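21 September 2022, workshop notebook

Right, the Roman aqueduct morning with the Ivcombe homeschool group. 22 signed up and I'd planned for pairs, so the clay went further than I feared (hooray!). Jhun Sarmiento ran the arches table while I did the story bit at the front, and we swapped after the snack break.

The arches were the hit. Most pairs got theirs standing once they'd packed damp sand underneath and scooped it out slowly, and the little ones wanted to do it again straight away. My talk ran 10 minutes over – I got carried away on lead pipes, again. Jericho Mercado thinks we should split it in two and put the map work between, and I'm inclined to agree.
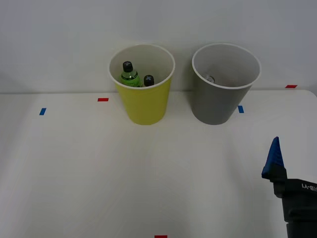 For October it's Egypt and the Nile flood, and I want a proper go at the shaduf (the bucket-on-a-pole thing). Jericho has the poles, I need string and pebbles for the counterweights. The bucket end is still up for grabs, though a big plastic cup like the yellow one with the rolled white rim might do nicely, if the rim gives the string something to sit under. Try one at home first!

Still owe Pelach the hall form.

3 comments
Shared 74 times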